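Covar Bench Cell for Pipette Tip Racks
Reviewed by Rahel Pfister, equipment buying notes

What you get
One arm, one gripper, mounting base and a year of software updates. Covar sells it to labs that are tired of paying people to move tip racks around. Lead time is up to 15 weeks, and I would plan on all of them. 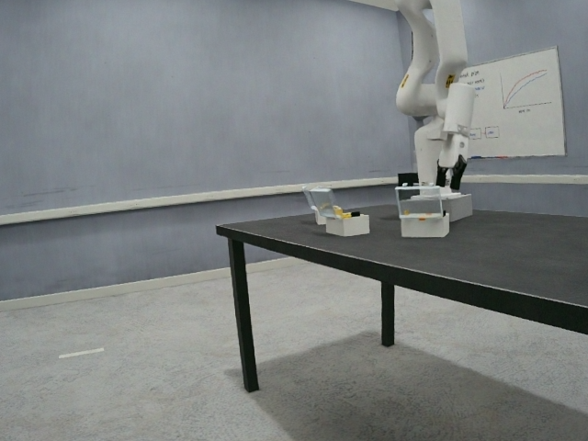 Footprint is where most budgets for this cell go wrong. The brochure gives you the base plate and stops there. Tip boxes with hinged lids need room for the lid as well as the box, and on this table one lid leans back while the other stands nearly upright, right in front of the arm's base. Measure with the lids open -- then ask Covar to confirm reach at that height, in writing.

The claim of 84 racks a shift assumes every box is squared up to the base. Ask what the number is when they are set down by hand.
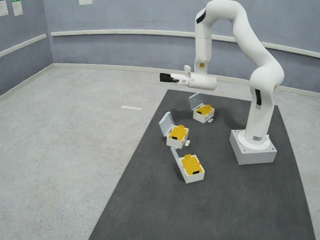
Ask too who pays when the rack supplier changes a lid. Ultex quoted us 8 hours of setup per new box type. Covar would only say "minimal," a word I can't put in a budget.

Gripper fingers are listed as a wear part with no stated life. Emil Bachmann in our purchasing office asked twice and got the same PDF both times. Price a spare set before you sign.
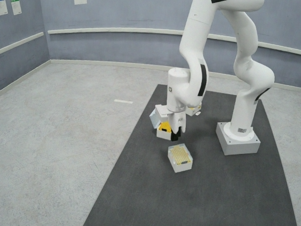
Before you order
Get a trial with your own racks, lids on. Service plan is sold separately. Returns close 89 days after delivery, whether or not the cell is running by then.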